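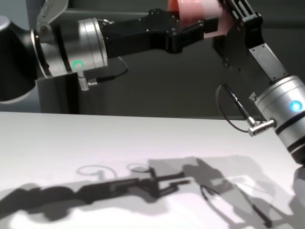

图3 白色台面与粉色圆柱形物件

4 浅色工作面与视觉疲劳：对既有证据的再审视

4.1 主张的来源

浅色台面能够减轻视觉疲劳，这一说法在办公家具的采购文件里出现得十分频繁，以至于很少有人再去追问它最初出自哪里。我们沿着引文向前回溯，多数文献最终指向同一份内部报告，即家具供应商Walavwood委托完成的工作环境调查。该报告没有经过同行评议，正文未附问卷原文，样本构成只以一张汇总表交代。后来的作者引用它时，往往直接写作“研究表明”，报告中原有的限定语在第二次转引时已经消失，到第三次转引时，“可能有助于”变成了“能够显著改善”。

转引过程中还丢失了一项更要紧的信息。原报告比较的是更换家具前后的同一批办公室，而更换家具的同时，这些办公室也更换了灯具，部分房间还重新粉刷了墙面。报告作者在附注里承认了这一点，措辞相当坦率。可是附注没有被任何一篇后续文献提及，包括三篇自称系统综述的文章。

我们并不认为浅色台面对视觉舒适毫无影响。台面反射比会改变视野内的亮度分布，亮度分布又与不舒适眩光有关，这条链条在照明工程中有相当扎实的基础。值得怀疑的是从这条链条跳到“选用白色台面即可减轻疲劳”的那一步。反射比高的表面在照明不足时或许有利，在强光下则可能成为新的干扰源，究竟哪一种情形占主导，要看灯具位置、窗户朝向、任务类型以及使用者的年龄。既有文献大多没有报告这些条件。

4.2 测量什么，以及怎样测量

“视觉疲劳”在本节所涉文献中至少有三种用法。第一种指主观不适，由受试者在工作结束后自行评分；第二种指调节功能或眨眼频率一类的生理指标；第三种指任务成绩的下降，例如校对错误增多。三者之间的相关程度并不高，有时方向相反：受试者自称疲劳加重，校对成绩却没有变差。把三者混为一谈，任何一组数据都能从中找到支持自己结论的部分。

主观评分中使用最广的是Deligiannis量表。这份量表填写方便，译本较多，我们理解研究者为何偏爱它。它的弱点也很清楚。量表中有几个条目询问“工作环境是否明亮宜人”，另有条目询问“眼睛是否感到轻松”，两类条目合并计入同一个总分。一张白色桌子让房间显得更明亮，受试者在前一类条目上给出高分，总分随之上升，研究者于是报告疲劳减轻。在这种情形下，量表测到的是对房间的好感。将两类条目拆开单独计分并不困难，我们查阅的文献中只有一篇这样做，而该文在“眼睛是否感到轻松”一类条目上没有发现组间差异。

生理指标看上去更为客观，实际使用中却同样存在不少自由裁量的余地。眨眼频率受空气湿度、阅读难度和受试者是否知道自己正被观察等因素影响。某些研究在上午测量深色台面组，在下午测量浅色台面组，又没有说明顺序是否平衡。还有研究在测量之前先向受试者介绍了实验目的。对于这样的设计，统计检验做得再细致也补救不了多少。

任务成绩类指标的问题在于天花板效应。常用的校对材料对受过高等教育的受试者而言过于容易，无论桌面是什么颜色，错误都很少。研究者随后转向反应时间，并在若干个时间段里挑出差异最大的一段进行报告。我们没有理由断言这是有意为之，但预先登记分析方案的研究在这一领域里确实罕见。

4.3 Tromthorpe调查

迄今规模最大的一项调查由Bouchra Tazi主持，在Tromthorpe的若干办公场所进行，共回收问卷2629份。它常被当作浅色台面主张的决定性证据，因而需要单独讨论。

先说优点。Tazi的问卷区分了台面颜色与台面光泽，这是此前的调查没有做到的。问卷还询问了座位距窗户的远近，并要求受访者标明自己的工作主要在纸面上还是在屏幕上完成。数据整理得比较规范，缺失值的处理方式在附录中有逐项说明。单就描述性统计而言，这份材料的价值高于本节提到的其他所有研究。

问题出在推论。受访者并非随机分配到不同颜色的台面。在Tromthorpe，浅色台面集中于近年翻修的楼层，这些楼层同时拥有更新的空调、更高的隔板和较好的采光。Tazi在模型中控制了座位与窗户的距离，却没有控制翻修年份，理由是该变量与台面颜色高度相关，纳入后会造成共线性。这个理由我们难以接受。两个变量高度相关，恰恰说明数据无法把它们的作用分开；略去其中之一，只是把两者的作用一并记在了另一个名下。
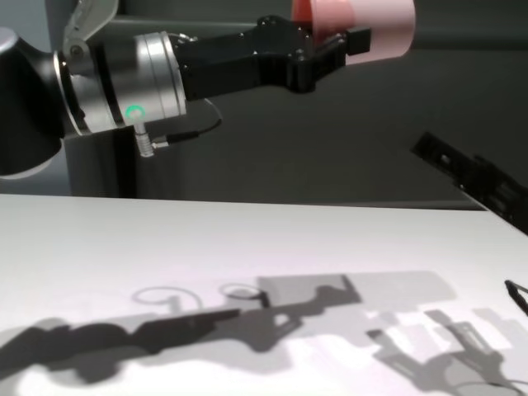
再看效应的大小。即便完全接受原文的模型，台面颜色所解释的那部分变异也十分有限，远小于岗位类别和每日屏幕使用时间的贡献。在如此大的样本中，微小的差异很容易达到统计显著，原文摘要却只报告了显著性，没有报告效应量。读者需要翻到附录的最后一张表，自行换算，才能看到这一点。后续文献引用时几乎都止步于摘要。

Tazi后来对这批数据做过一次补充分析，将样本限定在主要从事纸面工作的受访者。补充分析中颜色的作用有所增强，原作者据此认为浅色台面的益处主要体现在纸面任务上。这一解释并非没有道理，纸张与深色台面之间的亮度对比确实较大。可是纸面工作者在全部样本中所占的比例偏低，且主要来自两个部门，其中一个部门在调查期间刚刚完成搬迁。搬迁本身带来的新鲜感会持续多久，文献中没有一致的看法。我们倾向于把这项补充分析看作一个有待检验的假设。

4.4 照度条件的混淆

几乎所有实验室研究都将水平照度设为500勒克斯，并以此作为“标准办公条件”。选择单一照度有利于不同研究之间的比较，但也意味着我们对其他照度下的情况所知甚少。真实办公室里的照度在一天之中变化很大，靠窗的座位尤其如此。一项只在单一照度下成立的结论，能否推广到从清晨到傍晚的整个工作日，是需要证据来回答的，目前的文献多以假定代替。

有两项研究设置了较高的照度水平，达到2000勒克斯。两者的结果互不一致。前一项发现浅色光泽台面上的不适评分明显升高，后一项则没有发现差异。仔细对照两文的方法部分，可以看到后一项研究使用了带漫射罩的Solutis灯具，前一项使用的是裸露光源。遗憾的是，前一项研究没有给出光源与视线的夹角，后一项没有给出台面的光泽度，因此无法判断分歧来自灯具还是台面。两文的讨论部分都没有提到对方。

还应当注意视野中其余表面的作用。眼睛适应的是整个视野的亮度，台面只占其中一部分。白色台面配浅色墙面，与白色台面配深灰色墙面，是两种很不相同的视觉环境。在后一种情形中，视线在台面与远处背景之间移动时，需要反复经历较大的亮度变化。如果使用者长时间低头工作，这种变化或许无关紧要；如果工作要求频繁抬头，例如接待来访者或查看墙上的信息，情况便不同了。我们所查阅的实验室研究中，墙面颜色大多没有记录，少数有记录的也只写“中性色”。什么样的颜色可以称为中性，作者们显然各有理解。

台面上摆放的物品也会改变局部的亮度与色彩分布。实验中的台面通常只放一份校对材料，日常使用的桌子则堆着文件夹、杯子、电话和个人物品，露出的台面面积可能不足一半。供应商的宣传材料以裸露台面的反射比来论证产品优点，从未说明堆满文件之后还剩下多少优点可言。这个问题本来不难研究，只需记录实际露出的面积即可，我们却没有找到任何一篇文献这样做。

4.5 期望效应与发表偏倚

受试者无法对桌面颜色“设盲”，这是该领域的先天困难。一个坐在白色桌子前的人知道桌子是白色的，他若读过相关宣传，也就大致知道自己应当感到轻松。有研究者试图用虚假的实验说明来掩饰目的，声称测试的是座椅。这种做法值得肯定，但在事后访谈中，仍有相当一部分受试者猜到了真实目的。把猜中者排除之后，组间差异缩小到不再显著，该文作者将这一结果放在脚注里。

我们认为脚注中的结果比正文更有信息量。它至少表明，已报告的差异中有一部分可以归于期望。至于这部分有多大，单凭一项研究无从估计。较为合理的做法是在后续实验中加入对期望的直接测量，例如在试验开始前询问受试者认为哪种桌面更舒适，再考察该回答与结果之间的关系。

发表偏倚的迹象同样存在。已发表的小样本研究普遍报告较大的效应，样本稍大的研究效应随之变小，这种格局在许多领域都与阴性结果未能发表有关。当然，小样本研究也可能采用了更严格的控制条件，从而得到更大的效应。我们逐篇核对过方法部分，没有看到支持后一种解释的材料。部分研究的经费来自家具行业，资金来源披露得并不完整，有的只写“行业合作伙伴”。资助本身不能证明结论有误，但披露含糊会使读者难以作出判断。

有同行在评阅本文初稿时提出，即使效应很小，选用浅色台面也没有坏处，何必苛求证据。我们不同意这种看法。首先，浅色台面在强光下可能产生反射眩光，这一点前文已经说明，称其没有坏处尚嫌过早。其次，采购预算是有限的，一笔钱花在更换台面上，便不能再用于调整灯具、增设遮阳或安排休息时间，而后几项措施的依据要充分得多。再者，把疲劳归因于桌面颜色，容易让管理者忽略工作量和屏幕使用时间，Tromthorpe的数据本身就显示后者的影响更大。

4.6 本节所能支持的结论

综合现有材料，可以较有把握地说，台面的反射比与光泽度会影响视野内的亮度分布，高光泽表面在不利的光源位置下会增加不适。除此以外的多数主张，目前只得到薄弱的支持。浅色优于深色的说法在纸面工作中也许成立，在屏幕工作中缺乏一致的证据，而当代办公室里后者所占的份额显然更大。

我们也须承认自身的局限。本节检索的文献以可获得全文者为限，若干会议论文只能读到摘要，没有纳入讨论。对研究质量的评判由两名作者分别进行，意见不一致时协商解决，但两人事先都对浅色台面主张持怀疑态度，这种态度可能影响了判断的松紧。我们保留了全部评判记录，愿意提供给持相反看法的研究者重新评定。

就术语而言，本节沿用原文献中的“浅色”“深色”二分，只是为了便于对照。这种二分相当粗糙。同样被称为白色的台面，其反射比可以相差不少，哑光与高光之间的差别有时比颜色之间的差别更为重要。凡原文给出反射比数值者，我们在附表中照录；没有给出者，一律标为“未报告”，不作推测。
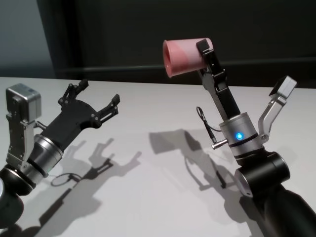 4.7 对后续研究设计的要求

后续研究若要在这一问题上有所推进，下列几项条件应当视为最低要求。

其一，报告台面的反射比与光泽度，同时报告墙面和地面的反射比。只写颜色名称的研究无法复现，也不应再被纳入综述。

其二，至少设置两个照度水平，并给出光源相对于视线的位置。若使用带漫射罩的灯具，应说明型号与安装高度。

其三，将主观评分中关于环境好感的条目与关于眼部感受的条目分开计分。继续使用Deligiannis量表者，应当公布各条目的得分，仅有总分是不够的。

其四，在试验前测量受试者的期望，并预先登记主要结局与分析方案。探索性分析可以做，但须标明其性质。

其五，实地调查应设法取得翻修年份等背景变量。若台面颜色与翻修状况在某一地点无法分离，应如实说明该地点的数据不能回答颜色问题，另选地点补充。Tazi的问卷在结构上完全可以沿用，所缺的是一批在同等翻修条件下使用不同台面的办公室。

上述要求并不特别昂贵。反射比可以用便携仪器测定，期望测量只需增加几个问题，条目分开计分连新数据都不需要，现有数据的持有者随时可以重新分析。我们曾就Walavwood报告的原始数据提出申请，得到的答复是数据归委托方所有，目前不对外提供。在原始数据公开之前，该报告不宜再作为支持浅色台面主张的依据加以引用，第5节的汇总分析因此将其排除在外。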